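Brurwood Kitchen Project: Equipment Update
2 min read
2024-11-02

Hi all, quick one on where the money's going. The dishwasher loading work is moving along, so most of my month went into shopping (my favorite part!).

Grippers first. Hnatiuk quoted us $115 a set for spare fingertips and Otico came in at $100, but Otico wants an order of 20 and we need 5. I'm going with Hnatiuk unless you object.

The second arm is the bigger question. Samix will hold their price until February, and I'd love to lock it in before then – one arm means everything stops whenever we swap parts. I've left it as its own line in the budget so you can say yes or no to it without touching the rest.

Cups, plates and silverware cost us next to nothing, so I've folded them into supplies. Can you let me know on the arm soon? I'd like to get the paperwork started. 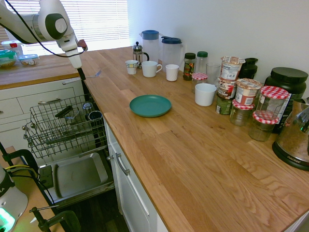
The arm over the open dishwasher, with a teal plate on the counter.

Contact | © 2024 Brurwood | Back to top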